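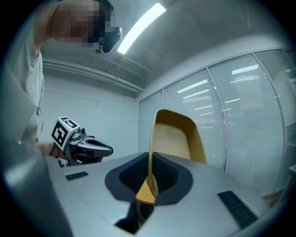
Renato Tapia
Mar 14, 2025

Short thread on hard water and domestic kettles, as several people asked after the Irkthorpe supply changed over to the borehole source.

Renato Tapia
Hardness is the dissolved calcium and magnesium in the water, normally quoted as mg/l of calcium carbonate. Under the old reservoir supply we were at 65. The latest figure on the parish noticeboard is 200. That takes us from soft to the top end of moderately hard.

Renato Tapia
The part that matters for a kettle is temporary hardness, meaning the bicarbonate share. Heating drives off carbon dioxide and the carbonate drops out as scale. Permanent hardness (mostly sulphates) stays in solution and does very little to an element.

Renato Tapia
Descaling interval. On the old supply I did mine twice a year and could have got away with once. On the new one I'm doing it every 4 weeks. Filling only to what you need helps, and so does emptying it overnight.

Renato Tapia
Method: citric acid powder, two level tablespoons to a litre of water. Warm the water first, switch off at the wall, add the powder, leave for half an hour. Don't boil it with the acid in. At high temperatures you can form calcium citrate, a white deposit that is harder to shift than what you started with.

Renato Tapia
Rinse three times and boil one full kettle to throw away. Vinegar also works. It is slower and the smell stays in plastic lids.

Renato Tapia
Jug filters: the usual cartridge is ion exchange resin plus carbon. It does reduce temporary hardness, but capacity falls as hardness rises, so a cartridge sold as lasting a month may be spent well before that here. Test strips cost a few pence each and will tell you.

Renato Tapia
Estela Echeverría asked about washing machines. Use the dose on the packet for your hardness band and ignore the soft water line from now on. Most washes are at 30 or 40 degrees, where scale forms slowly. Dishwashers are the bigger concern. Reset the hardness setting in the menu and keep the salt topped up.

Renato Tapia
Munther Najjar is right that I left out combi boilers. The plate heat exchanger is the bit that suffers. Turning the hot water down to 50 slows it. Stored hot water is a different case and needs to stay at 60 for legionella, so leave cylinders alone.

Renato Tapia
Next reading goes up in May. I'll add it under this post.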